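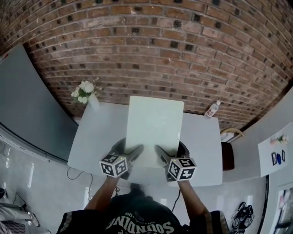

Mesa Oláh, tablero blanco. Jarrón y botella no incluidos.

Mesa auxiliar Oláh, blanca, esquinas redondeadas
Ref. 2091-B. Colección Listport. Distribuye Stodent.

Mesa rectangular, superficie lisa, blanca. Para salón, entrada, taller pequeño, escritorio de apoyo, lo que haga falta. Se sirve desmontada en una caja plana. Última reposición en agosto, quedan unidades en blanco y pocas en arena. En gris no hay y no sabemos cuando habrá.

Medidas
Largo: 120 cm
Grosor del tablero: 18 mm
Fondo y alto: según versión, se eligen al hacer el pedido. Baja (para sofá) o estándar (para trabajar sentado o de pie con banqueta). Ojo, la baja y la estándar comparten tablero pero no patas, no se pueden cambiar después sin comprar el juego entero.

Tablero
Liso, sin juntas por arriba. Esquinas redondeadas, las cuatro iguales. Canto del mismo color que la superficie. Nada de relieve ni veta, si buscas acabado madera mira la Oláh natural, que va en otra ficha.
El blanco es blanco, no crudo. Con luz cálida tira un poco a crema, varios clientes preguntan por eso. Si tienes que combinarlo con una estantería que ya está en casa pide muestra antes. Las muestras son gratis, el envío de la muestra no.

Patas y montaje
Cuatro patas atornilladas. Llave incluida. Montar boca abajo encima de una manta o del propio cartón, nunca directamente en el suelo: el tablero se raya por el borde y eso no entra en garantía. Primero los tornillos a mano, los cuatro de cada pata, y solo al final apretar con la llave. Darle la vuelta entre dos personas.
Niveladores en las cuatro patas, recorrido corto. Para suelos muy torcidos no alcanzan.

Uso
Aguanta bien lo normal de una casa: flores, libros, portátil, vasos, cosas de costura, manualidades, maquetas. Carga repartida. No sentarse encima ni subirse para cambiar bombillas.
Piezas planas de canto (tableros, láminas, cartón pluma) se pueden apoyar de pie encima sin problema, siempre que se sujeten. La superficie es lisa y lo que no se sujeta resbala. Para cortar, base de corte debajo, siempre. El cúter deja marca y el blanco no perdona.
Botellas y envases cilindricos: mejor de pie. Tumbados ruedan, la mesa no lleva reborde.
Jarrones: secar la base antes de ponerlos. Un cerco de agua de una noche sale con un trapo, uno de una semana cuesta más. Con flores cortadas cuidado con el polen de los lirios, mancha amarillo. Las rosas no dan guerra.
Macetas con plato. Barro sin esmaltar no, que suda.

Limpieza
Paño húmedo, jabón neutro, secar. Ya está.
No usar: estropajo verde, lejía, acetona, polvos de limpieza. Alcohol solo para rotulador, poca cantidad y probando antes por debajo.
Para roces oscuros de suelas o de goma va bien una goma de borrar blanca. Frotar flojo.

Cables
La mesa no trae pasacables ni agujero. Quien la use con lámpara, portátil o aparatos enchufados que lleve el cable por detrás o por la pata con las bridas adhesivas Drukness (accesorio, se vende aparte, bolsa de 6). Evitar lazos por el suelo justo delante, donde van los pies. No perforar el tablero, el interior queda abierto y se hincha con la humedad.

Qué viene en la caja
Tablero
Cuatro patas
Bolsa de tornillos, con un par de sobra
Llave
Hoja de instrucciones (solo dibujos)

Qué no viene
Jarrón, flores, botella, ni ningún otro objeto de la foto. Tampoco las bridas.

Envío
A península, en casi 6 días laborables desde que sale el pedido del almacén. Islas preguntar antes. Entrega a pie de calle, subida a domicilio con suplemento. Revisar la caja delante del repartidor, sobre todo las esquinas; si hay golpe, anotarlo en el albarán y mandar foto el mismo dia. Sin anotación la agencia no responde y nosotros tampoco podemos hacer mucho.

Devoluciones
Sin montar y con su cartón. Montada no se admite salvo defecto. Los golpes en esquina los miramos caso por caso.

Recambios
Patas sueltas: sí, por juego. Niveladores: sí. Tornillos: sí, se mandan por carta. Tablero suelto: solo blanco, consultar precio.
Para pedir recambios hace falta la referencia, está en la pegatina de debajo del tablero. Si se ha despegado vale con la factura.

Nos preguntan mucho
Vale para exterior? No. Ni en terraza cubierta.
Se pueden juntar dos? Sí, pero por las esquinas redondeadas queda un hueco pequeño arriba y abajo en la unión. Por el lado largo también.
Brilla? Algo de reflejo si le da la ventana de lado. No es espejo.
Se puede pintar? Poder se puede, agarra mal. Pierde la garantía.
Ruedas? Esta no. Lo estamos mirando para la versión baja, sin fecha.

Dudas de stock y pedidos de varias unidades: Adom Gyamfi, atención a tiendas, por la mañana hasta las 14:00. Indicar referencia, color y altura, que si no hay que volver a escribir.

Última actualización: agosto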